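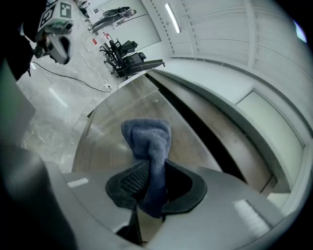
Step 1. Shut off the water and empty the trap

Close both stop valves under the sink, hot and cold, turning clockwise until they seat. Open the faucet to release the pressure. Put a bucket under the P-trap, loosen the two slip nuts by hand, and lower the trap. Older nuts may need slip-joint pliers. Keep a towel within reach for the water left in the tailpiece.

Step 2. Remove the old drain

Hold the drain body from above and back off the large locknut from below. If the body spins, put the handles of a pair of pliers into the drain opening and hold them there. Push the assembly up and out, then scrape off all old putty or silicone with a plastic scraper -- metal blades leave marks on glazed sinks.
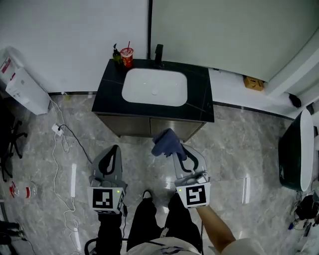

Wipe the opening with rubbing alcohol and let it dry. Any film left on the surface will keep the new sealant from bonding.

Step 3. Set the new drain

Check whether the new drain is the type with overflow holes. It must match the sink. A drain without them, fitted to a sink that has an overflow channel, will trap water in the channel.

Run a thin bead of silicone under the flange. Lower the drain into the opening, then fit the rubber gasket (tapered side up), the friction washer, and the locknut. Tighten by hand, then 1/4 turn with the wrench. The Putel and Skestis kits put the washer in a separate bag, which is easy to throw out with the box.

Step 4. Reconnect and test

Refit the trap with new slip washers. Leave the silicone for the full cure time printed on the tube. Then close the stopper, fill the sink, and release it all at once. Run a dry paper tissue around each joint and check again after 30 minutes. If the locknut weeps, tighten it another 1/8 turn -- no more.

Roos Hendriks
Last updated Jul 3, 2022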